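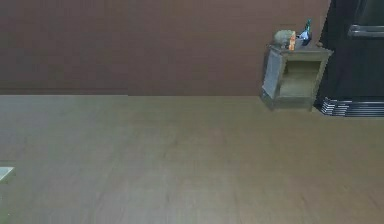
About Grurnetti

Grurnetti is a small language school in Ponport, and we teach people to speak. Reading and writing come along too, of course, but if you walk past our door on a Monday evening what you'll hear is talking - lots of it, in four languages, often with somebody laughing over a verb that came out wrong.

Josiane Royer started the school with one French class of 11 students and a box of secondhand grammar books. She had taught in big colleges for years and wanted to try something with smaller groups and longer conversations. Most of that first class came back for a second term, and two of them still drop in for the Friday film nights (they argue about the subtitles, and they're usually right).

We now offer French, Arabic, Thai and Malay, from complete beginner up to advanced. Marwa Naciri and Ayman Bensaid share the Arabic classes, so you can study Moroccan Arabic with Marwa, Modern Standard with Ayman, or both if you're feeling brave! Lamai Suwannarat teaches Thai and has written her own course for learning the script, with stories about a very greedy market cat. Juwita Osman teaches Malay and also looks after our placement chats, so she is probably the first person you'll talk to.

How our classes work

Terms last 11 weeks. You'll meet once a week for two hours, with a tea break in the middle, and the break is held in the language you're learning. Beginners get a phrase sheet for it. By week three most people have put it away.
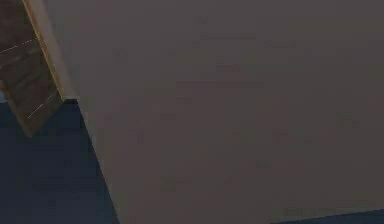 Do I need to take a test before I join?

We ask for a 20-minute chat with Juwita, in English or in whatever you already know of the language, and she'll suggest a level. You can switch groups during the first two weeks if it feels too easy or too hard.

Outside class

Our lending library has over 970 books, comics and audio courses, and students can borrow three at a time. We also run Lurnodach, our weekend conversation club, which is open to anyone who has finished a beginner course with us or somewhere else. Each session has a loose theme - last month it was bad landlords, and it ran very late.

New terms begin in February, May and September. If you'd like to sit in on a class before you sign up, call the office or send us a note through the contact page and tell us which language you're curious about.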